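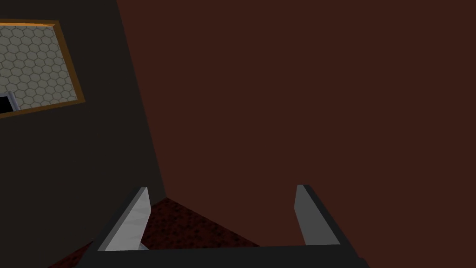
I have used Gemomora since April, and I think I know it well enough now to write a fair review. It is a simulation and testing tool for robot arms: you load your arm, give it a room, connect your control software, and run the same task many times with small changes. In our lab we use it mostly for the perception part, and for this the wrist view is the most important window. The rooms come from a generator, and it likes to be strange. You can get a floor with dark red speckles, two plain walls in rust brown and near black, and high on one of them a gold-framed panel full of hexagons. My first reaction was that such rooms are a waste of time. After some weeks I changed my mind, for reasons I will explain.

Our task is simple. The arm must look around, find a small part on the floor, plan a grasp, and close the fingers. We had a detector which worked nicely in our own white test room. In the generated rooms it became much too confident. Any regular pattern gave it ideas, and in one batch of 200 runs it reported a part in 19 rooms where we had placed no part at all. We would not have found this in the white room. The replay window let me stop at the first wrong detection, see the camera view and the detector score side by side, and step back one tick at a time. This is the best feature of the program and I use it every day.

The planner connection is also good. Gemomora does not force you to use its own planner. I connected ours with a small Python file, and it took one afternoon, including lunch. The built-in one, called Were, is fine for open space but weak near corners. When two walls meet close to the fingers, it often makes a long detour upward, or it gives up with the message "no path" and no other information. I would like to know which wall was the problem. You can draw the collision shapes over the view, but only after the run has finished – during the run this menu is gray.

Now the things I do not like. The default light is flat and dim. You can change it, but the setting is inside the room file and not in the main window, and the manual mentions it only in the chapter on export. My colleague Yi-an Wi found it by accident. Flat light is useful for a first test, but a detector trained only with this light will be surprised by a real window in the afternoon.

Speed is acceptable. On our machine with 4 simulations in parallel, a batch of 1000 short runs finishes during the night. With more in parallel the camera images start to arrive late, and the controller then acts on an old picture. There is a warning for this in the log, in the same color as all other lines, so please search for the word "stale" before you trust your results.

I compared it for a short time with Brelgate, which has nicer light and real shadows, but there each room must be built by hand. For a demonstration video I would choose Brelgate. For finding mistakes in perception code I stay with Gemomora.

Support comes by e-mail from Plaltness, the company behind it. They answered my question about the gray menu after two days, politely, and said it is planned for the next version. I gave four stars out of five. If the menu works in the next version, I will come back and change the rating.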